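Flona: overnight television audience tables

Flona collects daily audience estimates for programs on the Bonoritz and Fladberg channels and puts them into one consistent layout. Release of August 10, 2018, maintained by Janka Šimko. Parsing code by Beathag Shearer.

Contents

ratings.csv holds one row per broadcast. channels.csv maps 13 channel codes to names and owners. corrections.csv lists final figures that differ from the overnight ones. Times are local to the broadcaster, in 24-hour form, and a program starting after midnight is filed under the previous broadcast day.

Fields

prog_id: stable across seasons, reissued if a program changes network
air_date: broadcast day, ISO format
share: percentage of sets in use, one decimal
viewers_k: average audience in thousands
genre: one of 25 labels, hand-assigned
status: overnight, final or withdrawn

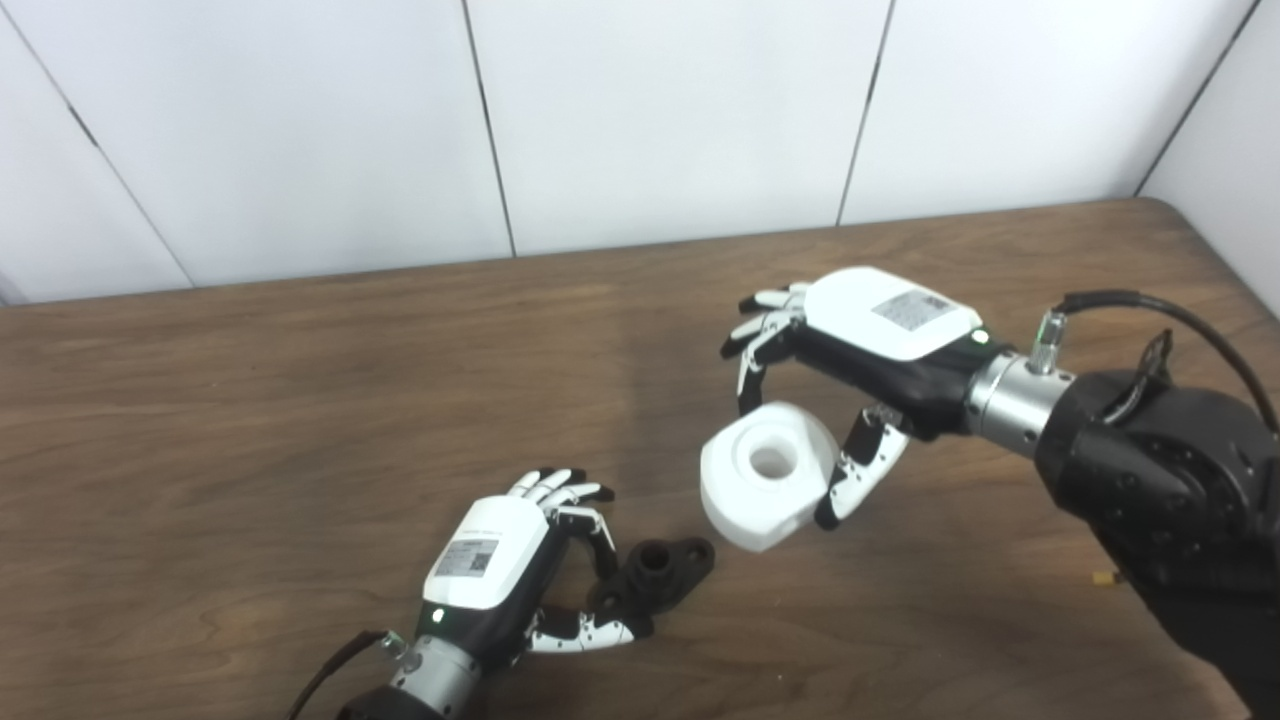
Wood tabletop, panelled wall and black robotic arm.

Known problems

Sports overruns are not split. If a match runs into the late news, both rows keep their scheduled times and viewers_k for the news is unreliable. There are 81 such rows, flagged in corrections.csv.

Thepsuriya feeds before March use a different rounding rule – values under 1000 viewers were written as zero. These have been left as supplied. Do not average them with later rows.

Repeats share a prog_id with the original airing. Filter on air_date if you need premieres only.

Usage

Run build.py from the top directory. It needs Python 3.6 and writes to /out, overwriting whatever is there. Use --final to drop overnight rows that have a corrected value.

Licence

Tables: CC BY 4.0. Code: MIT. Channel logos are not included.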